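4. Building your first heightfield

Before you start, finish section 3 and restart Trorura at least once. It keeps its scratch folder settings in its head until it quits, and if you skip the restart it will write your terrain tiles to whatever folder it liked last time.

4.1 Setting up the project

1. Choose File > New Terrain. Trorura opens an untitled world with one flat plane in it. Everyone's first world looks like a parking lot.

2. In the Extent box, type 1,572 for both width and depth. The units are meters. The sample textures in the Irimik pack were painted for a world of this size and look smeared on anything much larger.

3. Set Base Height to 243 and Ceiling to 351. Leave Floor Clamp on.

4. Click Apply, then click Save. Apply does not save. Save does not apply. We have had letters.

Note: If the preview turns solid pink, the graphics driver has refused the shader. Go to Preferences > Display and switch the preview to Plain. You lose the water reflections and keep the afternoon.

4.2 Adding the noise stack

The noise stack is a list of layers that Trorura adds together from the bottom up. The bottom layer makes the hills and the upper ones make the stuff you trip over.

1. Open the Layers tab and click the plus sign. Pick Ridge from the list.

2. Set Octaves to 5. Higher numbers are allowed and will give you gravel nobody can see from the camera, at full price.

3. Add a second layer and pick Fold. It pushes the surface sideways as well as up, so slopes can lean and bunch the way loose fabric does.

4. Drag Fold above Ridge. Placed below it, Fold gets flattened and you will wonder why you bothered.

5. Press F6 to refresh the preview. Dragging a slider refreshes it too, but only when you let go of the mouse, and then only if you let go inside the panel. 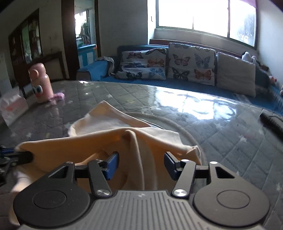 Figure 4-2. Folds in cloth on a table.

6. Turn the Fold amount down until the overlap warning in the status bar goes away. A little overlap is harmless in a still picture. In an animation, the surface will flicker like a bad motel sign.

Caution: Do not press Randomize All while a layer is locked. The lock protects the layer's name and very little else. This is fixed in the next release, where the button has been moved farther from Save.

4.3 Painting a mask

Masks decide where a layer applies. White means yes, black means no, and gray means Trorura will use its judgment.

1. Select the Ridge layer and click New Mask.

2. Choose the Pfister brush. It has a soft edge and ignores pen pressure, so it behaves the same with a mouse as it does with a tablet.

3. Paint black over the area where your camera will stand. Cameras placed on Ridge terrain tend to end up inside it, and the inside of a mountain renders very quickly.

4. Click Feather once. Each click feathers the mask again, with no counter to show how far you have gone.

Note: Undo works on brush strokes but skips Feather. Save a copy of the mask first if you have spent real time on it.

4.4 Test render

1. Set Quality to Draft and turn Atmosphere off.

2. Press Render. The progress bar reaches the end early and then sits there while the tiles are stitched. Leave it alone.

3. Check the skyline for steps. Stepped ridges mean the height depth is still set to 8-bit — change it to 16-bit in World > Storage and render again.

4. When the draft looks right, choose File > Export > Dredeo Scene if you plan to add plants. Exporting strips the lights, so write down your sun angle before you go.

Caution: A final-quality render started on Friday may well still be running on Monday. Turn off automatic updates on the computer first, and put a note on the power switch if you share the room with people who like things tidy.

Plant placement is covered in section 5. Water is covered in section 7, after the section on patience settings (listed in the menu as Cache).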